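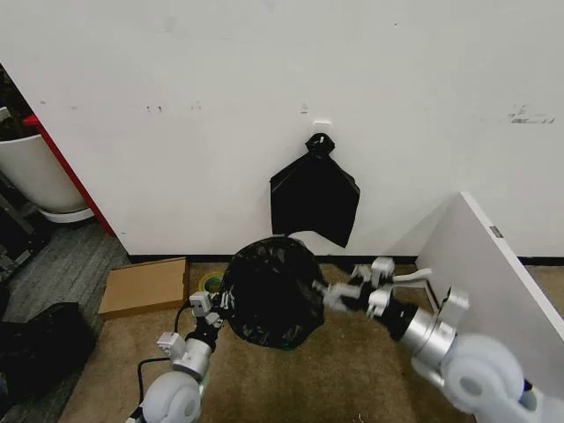
2023-10-05
By Áine Keogh
Home & Habits

I grew up in a house that saved string. My grandmother bought the place on Tanner Street in 1958, and as far as I can tell she never let a paper sack or a rubber band out the door again. So when I moved back in this July to help my mother clear it, I thought I knew what I was in for. I did not! We began in the back bedroom and I went through a roll of bags before lunch. My one clever idea all summer was the sort of small white stick-on hook you see holding a black trash bag against a plain wall. I put one in every room at elbow height, and suddenly there was always a bag within reach and I stopped leaving piles on the floor.

My mother's method is different. She picks up a thing, tells you who gave it to her, and puts it back exactly where it was. We lost a whole afternoon to a gravy boat (her cousin's, from the first wedding, and don't ask about the second).

The button tins were the worst. I sat on the porch and counted one of them out of pure stubbornness - 461 buttons, and hardly two alike. I kept 30 for myself and mailed the rest to a quilting friend in Vumham, who wrote back in capital letters. She wants the other tins too, and she can have them.

Then there were the letters. I had told myself I wouldn't read any, and of course I read them all, sitting on the stairs with my coffee going cold. Most were about the weather and the price of shoes. One was from my grandfather, before they married, asking if she'd mind living somewhere with a bad roof. She wrote "no" in the margin in pencil and underlined it.

We sold the sideboard for $100 to a young couple from Zidgate who brought the wrong size of car and had to come back on Sunday. The roof still leaks, by the way, over the pantry - same corner as always, my mother says. The roofer is coming next week, and she has already asked me where I put the good bucket.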